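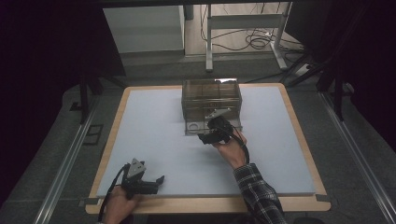
Ticket: Success rate drops on divided-box task after retraining
Project: Brovholm
Opened by: Rattana Ruangrit
Status: Resolved, one follow-up open
Component: data processing, hand-held gripper demos

Problem
The policy trained on the June set does worse than the old one on the tinted box task. Same network, same number of training steps, more data. The old policy finished 49 trials in our standard test. The new one finished 28. In most failures the left gripper closes short of the box wall and the right one carries on as if the box were being held.

Setup
Two hand-held grippers, both wired. Blue foam board taped to the table. Brown see-through box with dividers, placed near the back of the board. The June set has 1,830 demos after filtering.

Log

9:40 – Reran the old checkpoint to rule out the robot side. Result matches the earlier number. Not hardware.

10:15 – Checked gripper width readings for left and right. Both go fully to zero when closed. No drift over a session.

11:05 – Droltholm asked if the smoky plastic was the cause. Trained a short run with the wrist images masked over the box. Worse overall, but the left gripper still stopped short in the same way. Leaving the box alone for now.

1:30 – Plotted left and right trajectories on one time axis. The left hand lags the right in the June set. In the older set they line up. The lag is 2 frames and does not change within a demo.

2:10 – Found it. The Bunnag sync script was updated before the June sessions and now stamps the left stream on arrival. The right stream is still stamped at capture. Each stream looks fine by itself, so our per-hand checks passed.

Fix
Shifted the left stream by the measured lag and rebuilt the set. Retrained from scratch with the same seed. The short closes are gone in the trials I watched. Full test is queued on the Nastcombe machine – numbers will go in the results sheet, not here.

Follow-up
Add a two-hand clap at the start of every session and have the loader reject any session where the peaks don't match. Please don't train on the June set from the shared drive until the folder name ends in _shifted.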